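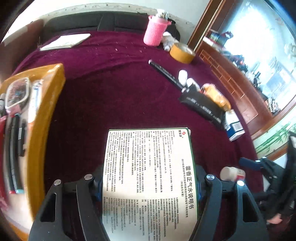

July 5, 2023. Back room, velvet table. Mostly leaflets.

Started on the medicine cupboard papers, which I have been promising to do since February. The plan was to flatten every instruction sheet, read enough of it to know what it belongs to, and put it in the right wallet. The plan allowed 45 minutes. I can report that the plan was written by somebody who had never met a folded leaflet.

First one out was the Huoxiang Zhengqi liquid (藿香正气水). Good big title, so no argument about which pile. The rest is columns of very small print, numbered sections with headings in brackets, contact and address lines at the far end. Zeyu Lu read me the first few headings without holding the thing at arm's length, and was smug about it. I used the magnifier from the Ravwood box and got a headache, for which there is presumably a leaflet.

Notes on method, so far:

- Open the sheet fully before deciding anything. Half-open, they all look the same.
- Title first, small print never, unless two sheets share a title.
- Write the name in pencil on the wallet in both languages. Setsuko's request, and she is right. My own labels from last time say "stomach?" and "other stomach".
- Do not press sheets under the dictionary. The thin ones crease worse.

The cloth has to go. Burgundy velvet looks very grand and collects every speck of white fluff in the building. I went at it with the lint roller last week and it has grown a fresh crop, thickest towards the sofa side. Anything cream or white set down on it comes up with a bit of something attached. Setsuko Ikeda suggests turning it over. I have seen the other side.

Also living on the table, none of it mine: the bottle in its pink knitted jumper, the small white soft toy, the roll of yellowish packing tape. I asked whether the toy was part of the filing system. Zeyu says it is supervising. The tape at least is useful, and I would like it noted that I spent ten minutes hunting for the Nitier dispenser before remembering that we lent it to Ornberg and that Ornberg does not give things back.

Count at the tea break: 27 sheets in the tray, 24 of them with an obvious home. The other three have no bottle or box in the cupboard that matches. Zeyu wants to bin them. I want to keep them until the cupboard itself has been gone through, in case the bottles are lurking behind the plasters. Compromise: a wallet marked "orphans", to be looked at again by someone with more patience.

Wallets: the Hao ones are a shade too narrow for a leaflet folded once, and a leaflet folded twice won't let you see the title. Tried turning them sideways. Then the title faces the spine. Ended up folding the top third back so the name shows, which is fiddly but works on everything except the very long ones.

To do:

- Check dates on the bottles themselves. The leaflets won't help with that.
- Order 2 packs of wider wallets. Not Hao.
- Plain cotton cloth for the table, any colour that isn't a magnet.
- Ask Setsuko whether the dosage sections should be copied out in English or left alone. I vote left alone, with a note saying to ask Zeyu.
- Get the dispenser back from Ornberg (third time of writing this).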